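Clallulo Motion 2
Control and planning software for small tabletop arms

Clallulo Motion is the software we make at Estcombe for people who work with low-cost arms driven by hobby servos. It reads the joints, plans the path and sends the commands, and it runs on one ordinary laptop. The first version was for one arm only. Version 2 can handle two arms on the same board with one shared clock.

What it does

The planner knows the shape of each arm and keeps it away from things you have marked as fixed, for example a camera post. You may draw these zones by hand or import them from a file. When two arms can reach the same area, you decide which one has priority, and the other one plans its path later.

Camera views from above and from the side are read together with the joint positions. For pick and place tasks with small objects we recommend to use both.

Blue printed arms, a white mug and a wooden board:

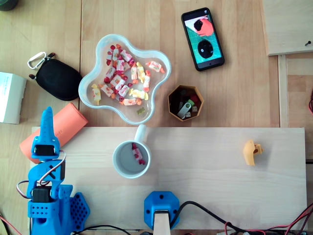
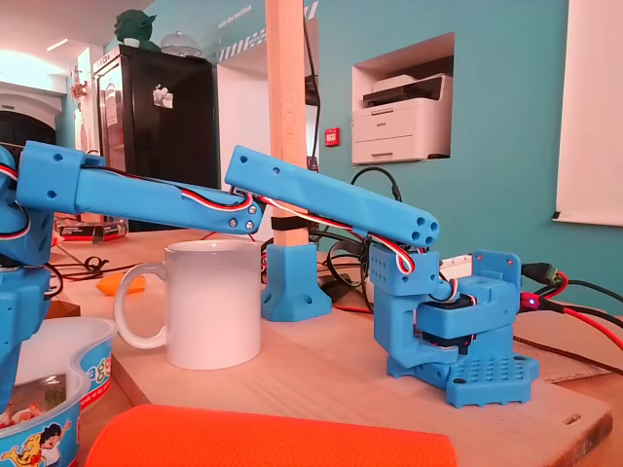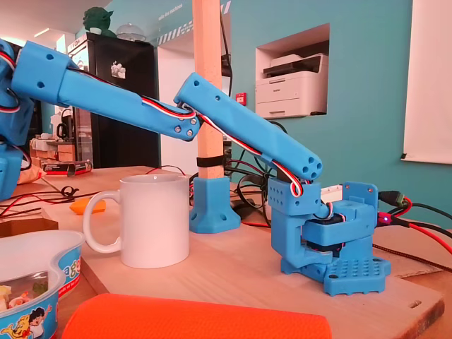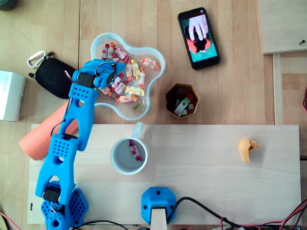 Every run is saved as one log, and you can play it back slowly, joint by joint. The free edition keeps the last 134 runs. The full edition has no such limit, and it includes the Tomar viewer, which shows the planned path and the measured path in two colors.

Requirements

64-bit Linux, 8 GB of memory
One free USB port for each arm
Disk space: 538 MB for the program, some 180 MB more for the sample tasks

Prices

Free edition: 0 euros, for one arm
Full edition: 564 euros per laboratory, updates included for one year

Users of the Flistham driver can keep their calibration files. Please make a copy of them before you install.

Page updated 13 September 2020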